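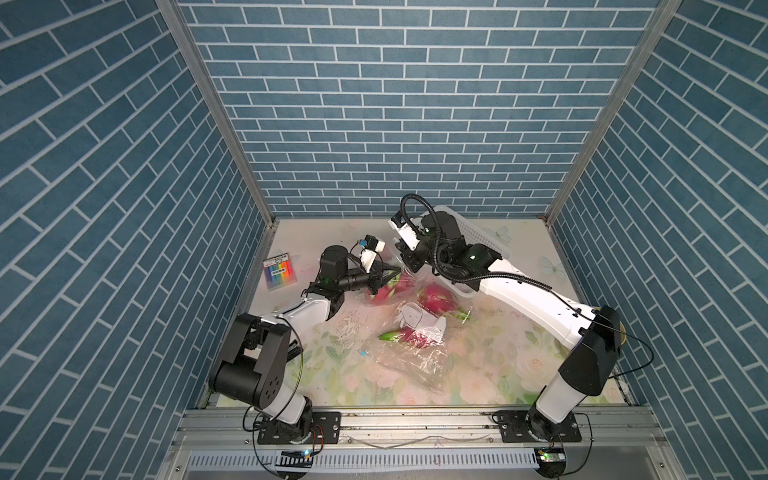
Putting Up Peel-and-Stick Brick Panels

Brick-pattern panels are a quick way to cover a plain wall in a nook, a closet or a small work area. Allow an afternoon for three short walls. The steps are the same for most brands, but read the sheet in the box first.

What you need
Panels, plus two spares
Tape measure and pencil
Level
Utility knife with new blades
Metal straightedge
Plastic smoothing tool
Mild dish soap and a sponge

Step 1: Clean the wall
Wash with soapy water, rinse, and let it dry overnight. Fill nail holes and sand them flat. New paint needs a few weeks to cure before anything sticks to it well.

Step 2: Mark a level line
Do not trust the floor or the ceiling. Draw a line 12 inches up from the floor and measure everything from that.

Step 3: Start on the back wall
Find the center and work toward the corners, so the cut bricks at each end come out the same width. Peel back 6 inches of the liner, line up the top edge, and press down as you pull the rest away.

Step 4: Match the mortar lines
Hold each new panel against the last one before you peel it. A small error at the first seam gets worse with every panel.

Step 5: Turn the corners
Stop at the corner and start a fresh piece on the side wall. Folded panels tend to lift by February, when the heat has been on for a while. Metal corner trim will cover a rough cut.

Step 6: Smooth and trim
Work air out from the middle. Cut around outlets with the power off at the breaker.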